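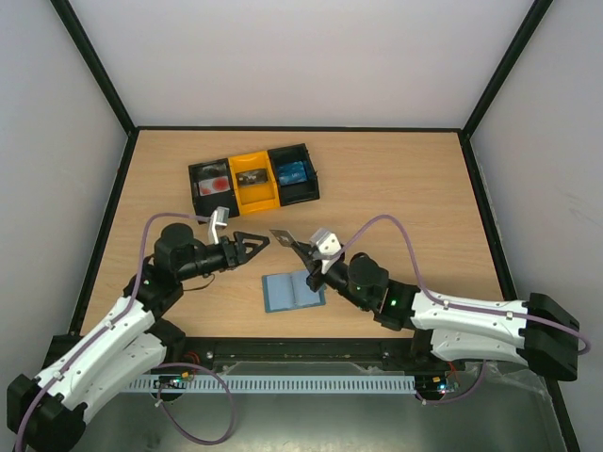 Card sorting, January, second session on the Kundero box. Picked up where we stopped, at the trays. Still using the three-compartment organizer, black / orange / black, and I still think the orange in the middle is the best thing about it, you find it without looking. Blue printed cards are in the right-hand black compartment, the white one with the red circle is in the left with a dark glossy gray one behind it, dark brown with the light markings in the middle. The folding holder is open on the table in front, two light blue panels, teal border. Nothing on the panels yet.

Scheme for now (changed from last time, please read before you touch the trays):

left - anything with a round red design, plus the grays until we decide
middle - browns
right - blues, all of them, doesn't matter which printing

Last time we had browns and grays together and it was a mess. Under the warm lamp they look the same. Under the ceiling light they don't. So sort under the ceiling light only. I redid 196 cards because of this and don't want to do it again.

Total in the box per the old list is 3,435. Have not checked that and am not going to until the sort is finished. The old list also has the Maglaya set down twice, once under M and once under "misc blue", so the number is probably wrong anyway.

Notes on the holder. Came from Clenetti with the last order. Opens flat enough, fold is stiff. If you press it at the fold it stays down for a while and then creeps up again. Left one under the big dictionary overnight, better, not perfect. Cards slide in from the side fine. Getting them out is another thing, the thin ones stick to the panel and you end up bending a corner. Tried:

- fingertip, dry. Bad
- fingertip, slightly damp. Works but leaves a mark on the glossy ones, DON'T
- strip of paper under the card first, then pull the strip. Good. Slow

Go with the paper strip. Cut a stack of them, they're in the mug by the window. Width of the strip should be a bit less than the card or it catches on the border.

Question from the morning: do we put the display cards in the holder before or after they're logged. After. Log first, always. Three went in unlogged last time and then nobody could say which tray they came out of.

Condition grades, same as before, writing them again as the sheet on the wall has coffee on it:

A clean, corners sharp
B soft corners or light rubbing, print is fine
C crease, stain, anything you notice at arms length
X don't file, goes in the envelope

Grays are nearly all B. The gloss shows every scratch so I was marking them C at first and then went back. If the scratch only shows when you tilt it, it's a B. Browns are harder, the wear dosn't show until you run a nail along the edge. Check edges on every brown. Blues are easy, pale markings go first and you can see right away when they're rubbed.

Organizer: the compartments are deep enough for what we're doing but don't overfill. When a stack gets up near the rim it leans and the front ones slip down flat and then you miss them. Empty at 15 cards per compartment, log, bag, start over. I know it feels like stopping all the time. Tried going to double that and lost more time picking up than I saved.

Also it slides. The table is smooth and every time you drop a card in you nudge the thing a little, and by the end of an hour it's sitting at an angle. Doesn't matter for sorting but it bugs me. Rubber feet? There's a sheet of stick-on ones in the drawer with the label tape, maybe. Or a mat, but a dark mat and I'll lose the browns on it. Light table is good for the dark cards. Bad for the white ones with the red circle when they're face down, put them face up please.

Bags. Running low on the small size. Perus has them but minimum order is silly. Asked if they'd split a box with the next shipment, waiting to hear. Medium bags are OK for a while, fold the top over twice and tape. Tape on the bag only, never so it can touch a card.

Did some of the Maglaya blues before lunch. Two printings in there, one has a slightly colder blue, and the pale markings sit a hair lower. Not splitting them in the tray (see above, all blues right) but put "low" in the notes column if you spot it. Might matter later. Might not.

Afternoon, slower. Went through the rest of the first row in the box, mostly browns, a run of X in the middle where something damp must have sat at some point. Envelope is full, started a second one. Smell isn't great, keep that one out of the box with the rest.

Label wording, settled: set name, color, grade, tray. In that order. Not the date, the date is in the log. Pencil on the white labels, pen smears when you slide them in the bag.

To do

- rubber feet, look in drawer
- more paper strips, we'll go through them fast
- new grade sheet for the wall, in a sleeve this time
- flatten the second holder, same as the first, dictionary
- fix the double Maglaya entry in the list
- chase Perus on small bags
- decide on the grays. I'd give them their own tray but then we need a fourth compartment or a second organizer, and there isn't much table left as it is

Stopped at 4:40. Next up is the second row, start from the window end.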